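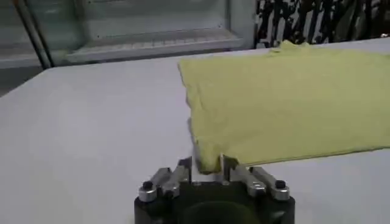 4.3 Replacing the filter cartridge

The Arkeo under-sink unit uses one Tistico cartridge. Replace it after 3,000 liters or when the service light stays amber, whichever comes first. Keep 40 cm of clear space below the housing.

1. Close the cold water valve. Turn it clockwise until it stops.

2. Open the faucet and leave it open until the flow ends. A slow drip is normal.

3. Place a shallow tray under the housing.

4. Turn the bowl counterclockwise with the supplied wrench and lower it straight down.

CAUTION: The bowl is full of water when removed. Hold it with both hands.

5. Discard the old cartridge. Wash the bowl with mild dish soap and rinse. Do not use bleach or solvents.

6. Inspect the O-ring. If it is cracked or flattened, fit a new one (part 486).

7. Insert the new cartridge, gasket end up. Thread the bowl on by hand, then tighten it a quarter turn with the wrench - no further.

8. Open the valve slowly and check the joint for leaks.

9. Run the faucet for 2 minutes. Cloudy water at first is trapped air.

10. Hold the reset button until the light turns green.

NOTE: If the light returns to amber, see section 6.1, Service light faults.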